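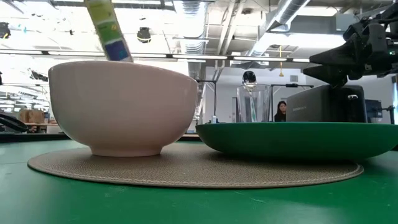 A pale bowl and a dark-green plate on a woven placemat.

Bathrobe

A bathrobe, also called a dressing gown or simply a robe, is a loose garment with long sleeves, worn at home between getting out of bed and getting dressed. The length of that interval varies. On weekdays it may last 15 minutes. On weekends it has been known to end at bedtime, when the robe is taken off for the night having done a full shift.

Construction

The usual bathrobe is open at the front and held shut by a belt of the same fabric, which passes through two loops at the waist. The loops are the weakest part of the garment and generally fail one at a time. Once both are gone the belt leads an independent life, most of it behind the washing machine.

Most robes have two patch pockets, placed at the exact height of a door handle. Pocket contents are similar everywhere: a tissue, a hair tie, and a second tissue that will be discovered in the wash.

Materials

Terry cloth is the traditional choice for use after bathing. Its loops take up water well and give it back slowly, so a heavy robe may still be damp the following morning. Cloth for a light summer robe weighs 300 grams per square meter; winter robes go well beyond that, and the heaviest are closer to furniture. Waffle weave dries faster and is favored by hotels. Fleece is warm and cheap and crackles in the dark. Silk is mainly worn by people in movies who are about to receive bad news by telephone.

Sizing

Robes are often sold as "one size fits all," a phrase the trade uses with a straight face. In practice the single size fits a tall person to the knee and a short person to the floor, with the sleeves in the coffee in both cases. The Lirstead cut, named for the mill town where it was first sewn, ends 40 inches below the shoulder and has turned-back cuffs. The maker Sturholm later added a tie on the inside, which keeps the left side from sagging and is ignored by nearly every owner.

Care

Terry robes are washed warm, at 90 degrees Fahrenheit or a little above, and without fabric softener, which coats the loops. The Prulora, a robe sold with a detachable collar, carries a label advising that the collar be washed separately. Surviving examples with both parts the same color are scarce.

Social use

Customs differ on how far a robe may travel. The mailbox is widely accepted. The end of the driveway is accepted on trash day - Monday, in much of Lirstead - when neighbors in robes nod to each other and do not stop to talk. The grocery store remains disputed.

The Pillay, a knee-length robe with buttons, was sold as suitable for answering the door. It looked enough like a coat that some owners wore it to work, and later versions went back to a belt.

See also: Housecoat, Kimono, Pajamas, Towel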